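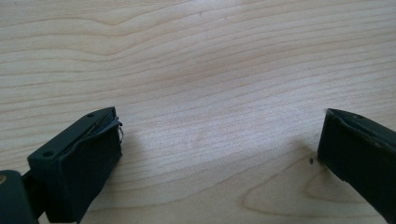

Figure 1. Hand-held gripper, fingers open over the work table. The pad on the left finger is frayed and peeling.

Mavier Project, Manipulation Working Group
Minutes of the December meeting

Chair: Emilian Sima
Represented: Starnau laboratory, Garrido laboratory, Ikano data office
The meeting was called to order at 2:10 p.m.

1. Minutes of the previous meeting
Approved with one correction to item 4, where "training set" should read "test set."

2. Collection status
The Ikano office reported that 469 of the planned 500 hand-held demonstrations have been accepted. The remaining recordings were rejected for tracking loss and will be repeated at Starnau.

3. Pad wear and policy results
Starnau presented its comparison of policies trained on demonstrations made with new pads and with worn pads. Each policy was tested in 160 trials on the same set of small parts. The policy trained only on new-pad recordings missed more grasps when the test gripper carried worn pads. The policy trained on both kinds showed a smaller loss. Most of the misses involved thin parts picked up near the fingertips.

Garrido asked whether the effect comes from grip or from the changed look of the fingertips in the camera view. Members referred to Figure 1, in which the left pad edge is ragged and the right is less so. Starnau replied that the present data cannot separate the two causes. The chair asked that the written report say so plainly.

4. Proposed follow-up
A test with masked fingertips was agreed in principle. Garrido asked for 3 pad conditions in place of two; Starnau will estimate the extra bench time. The question of who pays for replacement pads was held over.

5. Record keeping
Agreed: pad condition will be entered in the log at the start of every session, with a close view of both fingertips. Earlier sessions will be marked "condition unknown" where no such view exists.

Actions
Starnau: repeat rejected recordings; bench time estimate.
Garrido: draft masking procedure.
Ikano: add pad condition field to the log.

The meeting adjourned at 3:25 p.m.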